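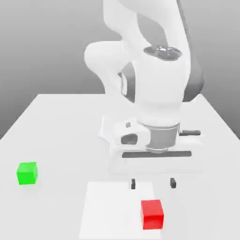 Chapter 4: Who Gets to Call a March?

I went to my first protest on a Sunday in Unuvdale, mostly to keep my friend Malachy Gallagher company, and I came home with sore feet and a whole notebook of questions. Who picked the route? Who paid for the buses? A movement bends the way that white arm bends, sharply and at the joints, and in this chapter the joints are the small local groups that decide whether to show up (or stay home!). We'll start with the Losari river campaign, which had 10 members in its first spring and 900 people on the bridge by fall. Then I'll hand you Đạt Ung's phone list, all 102 names of it, and we'll work out who called whom.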